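Household Tips: Money and Paperwork

When Your Bank Is Bought by Another Bank

These notes cover the household side of a bank merger: the accounts, the automatic payments, the paper and the box in the vault. They were first put together when Clurkstead Savings was absorbed by Fitcombe Bank and have been revised since for the Prernberg branches. The order of work is the same for most mergers. Dates and forms differ, so check yours against the notice you received.

Before the conversion date

Find the notice. It normally comes by mail in a plain envelope and looks like advertising. It gives two dates that are easy to confuse. The closing date is the day ownership changes. The conversion date is the day your account moves onto the new bank's computers. Between the two, your old bank usually runs as before, with the same cards, same checks and same website. Write the conversion date on the kitchen calendar and work back from it.

Download statements. Old online statements do not always carry over, and where they do, the check images may be missing. Save every monthly statement the site will give you as a PDF, one file per month, named year first and month second so they sort correctly. For my household that was 197 files. It took two evenings. Do the tax forms at the same time.

Print the bill-pay list. Payee name, account number with the payee, mailing address, amount, day of the month. Bill-pay payees are often transferred, but recurring schedules sometimes come across with the end date stripped off or the memo line blank. A printed list gives you something to compare against.

Export alerts and nicknames by hand. Low-balance alerts are almost never converted. Copy the thresholds down.

List every automatic debit. Go through thirteen months of statements, not twelve, so that an annual charge that drifts by a week or so is caught. Insurance premiums, domain names, the water softener contract and professional dues are the usual ones missed.

Routing and account numbers

The old routing number generally keeps working for a period after conversion. The notice should say how long. Treat this as a grace period and change things over during it, in this order:

1. Payroll and pension deposits.
2. Mortgage or rent.
3. Insurance.
4. Utilities.
5. Everything else.

Change one item, wait for it to post, and cross it off. If you change ten at once and one fails, finding the one is slow.

Account numbers may be lengthened with leading zeros. Some payees' web forms drop leading zeros without warning. After typing the number in, reopen the form and read back what was saved.

Checks

Do not reorder old-bank checks inside the last three months. Keep the unused ones until the new checks have arrived and one has cleared. After that, shred them. A strip-cut shredder is adequate if the shreds go out in two separate bags. A cross-cut machine is better and jams less on check stock if the booklet is taken apart first and the staple removed.

Outstanding checks are the common source of trouble. A relative who holds a birthday check until December may be presenting it on a closed routing number. Ask for it back and write another.

Cash on hand

Card networks may be down for your account over the conversion weekend. $300 in small bills covered groceries and fuel in our house with some left. There is no need for more than that. Keep it with the passports, in an envelope marked with the amount, and redeposit it when the new card has been used without trouble.

Deposit insurance

If you had money at both banks before the merger, your combined balance may be over the insured limit when the two become one. There is a grace period for this as well, and certificates of deposit are treated differently from checking and savings. Work it out by ownership category: single, joint, retirement and trust are counted separately. Put the figures on one sheet of paper with the date and take it to the branch. Ask them to confirm the categories, since a joint account is sometimes converted as a single one with an authorized signer. This happened to one of ours. It was corrected with a new signature card, but both signers had to appear.

Fees and minimums

The free account you had may become an account with a minimum balance. Ours went from none to $1,000, waived for the first six statements. Enter the month the waiver ends on the calendar next to the conversion date. The product names give no help. "Classic" at Clurkstead was the free account; "Classic" at Fitcombe was not.

Read the new fee schedule for four lines: minimum balance, paper statement, out-of-network ATM, dormant account. The dormant fee matters if you keep a small savings account for a child and do not touch it.

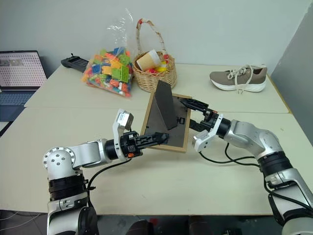 Stock certificates and passbooks

If you held shares in the old bank, they do not convert on their own when held on paper. The exchange agent sends a letter of transmittal. Copy the certificate front and back, send it by registered mail, and do not sign the back unless the letter tells you to. Fractional shares are paid in cash, often as a very small check, and that check is taxable income in some cases. File the stub.

Passbooks should be updated at the counter before conversion, down to the last line of interest. Keep the canceled book. It may be the only record of the opening date.

The safe deposit box

Branch closures follow mergers. The box lease is a separate agreement with its own notice, mailed to the address on the lease, and that can be many years old. Go in and check it. Bring both keys and count them out on the counter before you leave. While you are there, make a written inventory. Replacement of a lost key means drilling, at your cost.

If you bring the contents home, a bolted-down safe in a ground-floor closet is the usual choice. I use a Lehtinen with a mechanical dial. Add a desiccant pack and change it twice a year. Paper stored in a fire-rated safe picks up moisture from the insulation, and old deeds will spot.

After the conversion

Check the opening balance against the last old statement to the cent. Check accrued interest on any CD, along with the maturity date and the renewal instruction. Renewal instructions are often reset to automatic.

Log in once and change the security questions. Answers may have been cut at a fixed number of characters.

Keep the old debit card in a drawer until the first full statement from the new bank has been reconciled, then cut it through the chip and the stripe. Keep the merger notice with your tax papers for that year.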